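会報 四月号より
台所のレシピ、紙で残すことにしました
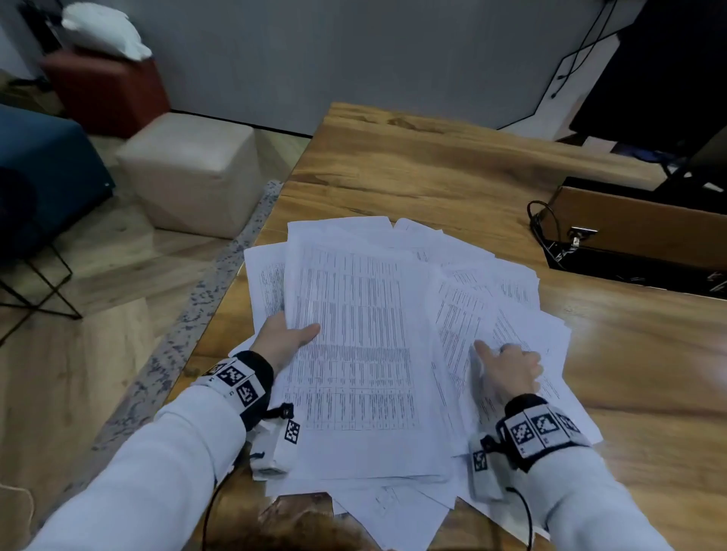

私が日本に来て最初に困ったのは、言葉よりも夕食でした。故郷のスープを作りたくても、同じ豆がありません。近所の方に聞いて、別の豆で作ってみました。味は少し違いましたが、なかなかおいしかったので、その作り方を小さい紙に書きました。それが、私たちの料理の会「スキンディラルド」のレシピ集の始まりです。名前は、会を作ったときにみんなで考えた言葉で、特別な意味はありません。今では会員から集まったレシピが279枚になりました。木のテーブルの上に白い紙を山のように広げて、厚い束を片手で持ち上げ、もう片方の指で一枚を押さえるというのは、編集の仕事をした人ならよく知っている格好だと思います。パソコンの画面で並べる方法も試しましたが、私には紙のほうが順番を考えやすいです。となりに置いてみると、この料理とあの料理は同じ章がいい、とすぐ感じます。

今回の本には、その中から156のレシピを選びました。選ぶことはとても難しかったです。たとえば、餃子に似た料理だけで十種類以上ありました。皮の厚さ、包み方、ゆでるか焼くか、みんな少しずつ違います。作った方にとっては、どれも大切な家の味です。ですから、似ている料理は一つのページにまとめて、違うところを下に短く書く形にしました。今回入らなかったレシピも、会のファイルに残してありますので、集まりのときに自由に読んでください。

一番時間がかかったのは、分量の書き方です。「コップ一杯」と書いてあっても、国によってコップの大きさが違います。「バター少し」の少しも、人によって大変違います。私の「少し」は、日本の友人の「たくさん」でした。そこで、あいまいなところは、書いた方の台所に行って、いつものように作っていただき、そばではかりを使って量りました。おかげで私は冬の間に少し太りました。

カイリー・ティポキさんの蒸しパンは、三回作っていただきました。一回目は、おしゃべりに夢中で砂糖を量るのを忘れてしまいました。二回目は、はかりの電池がなくなりました。三回目でやっと数字がそろいました。カイリーさんは笑いながら「あなたが来る日は、うちの子どもが喜びます」と言ってくださいました。蒸しパンは二章の最初のページに入っています。ふたに布巾を巻くところは大事ですので、どうぞ飛ばさないで読んでください。

フュレプさんの煮込みも紹介させてください。パプリカの粉をたくさん使いますが、火を止めてから入れるのがこつだそうです。火がついたまま入れると、粉がこげて苦くなります。私は一度失敗しましたので、よくわかります。玉ねぎは、思っているより二倍長くいためてください。じゃがいもと一緒に食べてもいいですが、私は白いご飯にかけるのが好きです。フュレプさんには「それは違う料理です」と言われました。

日本語の文については、何人かの会員に直していただきました。私が書いた「油で泳がせる」という言い方は、正しい日本語ではないかもしれませんが、意味がよくわかるので残しましょうと言われて、そのままになっています。「ひたひたの水」という言葉は、今回初めて覚えました。とても便利な言葉で、私の国の言葉には同じものがありません。材料の名前は、日本語と、もとの国の言葉の両方で書きました。買い物のときに、お店の人に見せることもできます。

印刷はプリケルさんにお願いしました。台所で使う本ですので、開いたままテーブルに置けるように、リングでとじる形にしました。表紙は水に少し強い紙です。色は、薄い黄色と緑で最後まで迷いましたが、黄色になりました。見本を見たとき、字が少し小さいと感じましたので、材料のところだけ大きくしてもらいました。めがねを取りに行かなくても読めるようにしたかったのです。

本の値段は一冊2,000円です。会員の方も、会員でない方も同じ値段です。商店街のトラヴィコの入口のそばに置いていただけることになりました。集まりのときにも買うことができます。遠くに住んでいる方には郵便で送りますが、送料は別にお願いいたします。申し込みは、会報の最後のページの用紙に、お名前と住所と冊数を書いて、受付の箱に入れてください。

それから、レシピはこれからも集めています。きれいに書かなくても大丈夫です。チラシの裏でも、油のしみがあってもかまいません。ただ、お名前と、料理の名前と、何人分かは必ず書いてください。何人分か書いていないスープを、私は先月一人で四日間食べました。

次の集まりは午後二時から、いつもの調理室です。豆のスープを作りますので、エプロンと、ふたのついた入れ物を持ってきてください。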